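Section 3. Setting Up the Shared Worktable

This section explains how the shared worktable is to be arranged before small parts are handled. It applies to all users of the Trirnden activity room and should be read together with Section 2, which deals with the delivery and storage of furniture. Revised 21/09/2023 by Eleni Matić, Room Services.

3.1 Placing the tables

The worktable is made up of two rectangular tables with white tops. They are to be used as a pair.

1. Bring the two tables together in front of the window so that their long edges meet along the full length.

2. Check that both tops are at the same height. If one stands higher, adjust the feet of the lower table in accordance with Section 2.

3. Pass a flat hand along the seam. No step should be felt between one top and the other.

4. Wipe both tops with a dry cloth. Where marks remain, use a slightly damp cloth and allow the surface to dry fully before any component is set down.

Note: A narrow seam will always be visible where the tops meet. It is not a fault and need not be reported. A gap wide enough to admit the edge of a coin should be closed before work begins.

Caution: Do not lift the tables once items have been placed on them. Small parts will roll or slide towards the seam.

3.2 Dividing the surface

The half of the table nearest the user is the working half. The half nearest the window is the resting half, and is intended for items that are needed during the session but not at every moment.

5. Place the larger items on the resting half first. These include the wooden latch box, the wire mesh basket and any jar or container belonging to the sorting activities.

6. Stand the latch box near the middle of the resting half. Its small doors may be left open or closed, but the latches should be able to move freely.

7. Place the wire mesh basket beside the latch box. It may be used for chopsticks and similar light articles. Heavy tools should not be put in it.

8. Put the jar of sweets at the far left corner, with its lid firmly closed. The plastic bag may remain with the jar, provided that it does not spread on to the working half.
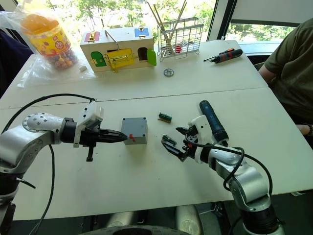

9. Lay any screwdriver flat on the resting half, well away from the edge of the table. Tools laid across the seam are easily knocked and should be moved.

10. Gather loose gears and nuts on the resting half, where they can be seen. They must not be left beneath the plastic bag.

Note: The sweets are kept for counting and sorting. They are not to be eaten at the worktable, and hands should be washed after any work with metal parts.

3.3 Setting out the small components

The small green components are the items most often lost or damaged. Users are asked to set them out last and to put them away first.

11. Confirm that the middle of the working half is clear and dry.

12. Place the small grey box on the working half, towards the left. Do not stack other articles upon it.

13. Set the green components down singly, leaving enough space between them for each to be picked up without touching its neighbour. Hold them by their edges – pressing on the top may bend or mark them.

14. Keep the dark blue hand tool to the right of the components. Left-handed users may reverse the arrangement, in which case the grey box is placed on the right.
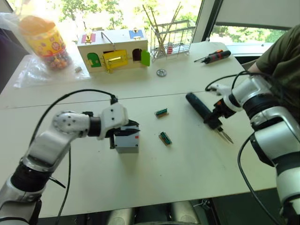
15. Before starting, look over the whole surface once more and return to the resting half anything that is not required for the first task.

Caution: Fine metal tips can pierce the skin and are easily bent. Do not use them to open packaging, to lift the latches of the wooden box or to clean out the seam between the tables.

Caution: Children using the latch box must be seated at a separate table while small components are out. Loose nuts, gears and connectors present a choking hazard.

3.4 During use

Articles should be returned to their own half of the table as soon as they are finished with. If a component falls, work is to stop until it has been found. The floor beneath the seam should be searched first.

Drinks are not permitted on either half of the table. In strong sunlight the blind should be lowered, as glare from the white tops makes small parts difficult to see.

3.5 Clearing the table

16. Return the green components to their storage tray.

17. Put away the hand tool and the screwdriver.

18. Collect the gears and nuts in the lidded tin provided.

19. Close all the doors of the latch box and carry it by the metal handle, with the other hand supporting the base.

20. Wipe both tops, paying particular attention to the seam.

Missing or damaged items should be entered in the room book and reported to Custódio Salgado before the end of the day. Replacement components are issued by Arūnas Dambrauskienė on receipt of a completed entry. The tables may be left in position overnight, unless the room has been booked for another purpose.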